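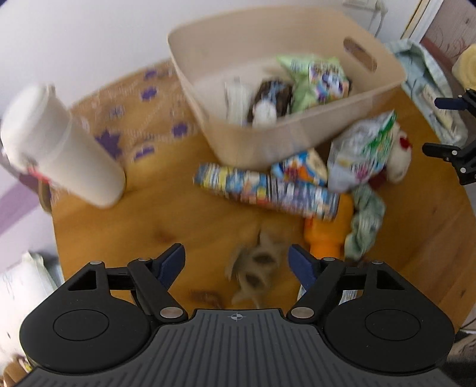

The beige bin by the table, with a snack bag and a few other things in it.

When I moved from Gorine to Balovdale in September, I believed I would eat better. I had a plan and even a notebook for it. Now I have lived in this apartment for 2 months less some days, and the notebook is mostly about snacks.

My mother never bought snacks in packages. We had bread, plum jam and apples, and in winter walnuts that my uncle Blagoje Kovačević sent in a sack. If I was hungry at four o'clock, I cut bread. I was not a better person then, the bread was simply what we had in the kitchen. Here the store at the corner has one whole side for chips and crackers, and I pass it every evening on the way from the bus.

I started to write down what I spend on these small things. In the first four weeks it was 1,305 dinars. It is not a tragedy, but for this money I could take the train to Pradska and visit Živko, which I say every month that I will do.

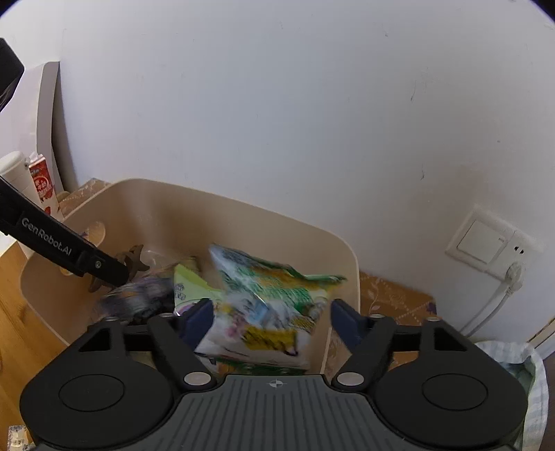

So I made some rules for myself. I eat nothing from a bag while I am reading, as I don't notice when it is finished. I buy only the small size, even if the big one is cheaper by weight — I know very well that the big one is also one portion. And on the way home I walk on the other side of the street. This last rule works best, although it sounds the most silly.

My neighbor Mirsad gave me a recipe for roasted chickpeas. You take 400 grams of cooked chickpeas, dry them well in a towel, and bake them with oil and salt until they make a noise when you shake the pan. My first ones were hard like gravel. The second time I took them out earlier and they were good, also with a little paprika. I still ate a chocolate bar after.

Next week I will try with cumin. If somebody has a recipe with walnuts that is not a cake, please write it to me below.

60 shares
2 comments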